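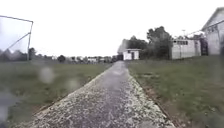

The path across the reserve, looking towards the buildings

Turneck Community Board > Parks and Paths > Gravel edges on the reserve path

lillside_kev
Posted July 6, 2024
Does anyone know who looks after the edges on the reserve path? I push a double pram along there most mornings and the pale gravel down the left side gets under the front wheels. The middle is fine. It's only when someone comes the other way and you have to move over.

I rang the council and was told it was on a list. They couldn't tell me which list.

mags_r
It used to be Dekthorpe who had the contract. They did the bit near the Lill bridge in January and it was a decent job, swept and rolled. I don't think they came any further than that.

For what it's worth I'd leave it alone. A rough edge slows the bikes down.

tomo50
Slows the bikes down? It puts them on the grass. I ride it to work and I'd much sooner have a clean edge. My neighbour came off near the car park end and had gravel rash from wrist to elbow.

mags_r
Was he going at walking pace? The sign says walking pace.

tomo50
The sign is behind a wattle.

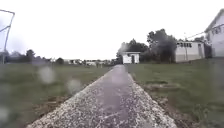
Path with the small white shed at the far end

lillside_kev
Can we stick to the gravel please. I'm not fussed about bikes either way.

What I'd like to know is whether it gets swept back or topped up. If they bring in more loose stuff it'll be worse for prams.

Soo-ah Jang
I did path maintenance for a shire for 4 years, so a few points.

Loose stone on a sealed path usually comes from one of two places. Either the shoulder was dressed and never compacted, or the seal is letting go of its chip. Scuff it with your boot. If the stones are lying on top of a firm surface, a stiff broom fixes it for a while. If the surface underneath crumbles as well, sweeping is a waste of time and it needs a reseal.

Bare dirt along the margin is a separate matter. It wants topsoil and seed in autumn, and people kept off it until it takes.

When you report it, give them a distance from a fixed point. "200 metres in from the car park" gets looked at. "The reserve path" doesn't.

mags_r
That's helpful, thanks. Still think it's money better spent on lights.

tomo50
Lights would be good too, we agree on something.

paddock_jan
We got a quote from Ciltska for our driveway edging and it was $500 for a pretty short run - so I can see why the council isn't racing to do the whole path.

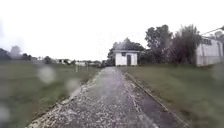 Kerb on the right, gravel on the left

lillside_kev
Went down with the boot as suggested. Firm underneath where I tried it, roughly halfway along. I've put in another request with the distance and asked for a sweep only. Will post the reference number when they send it.

tomo50
Ask them to trim the wattle while they're there.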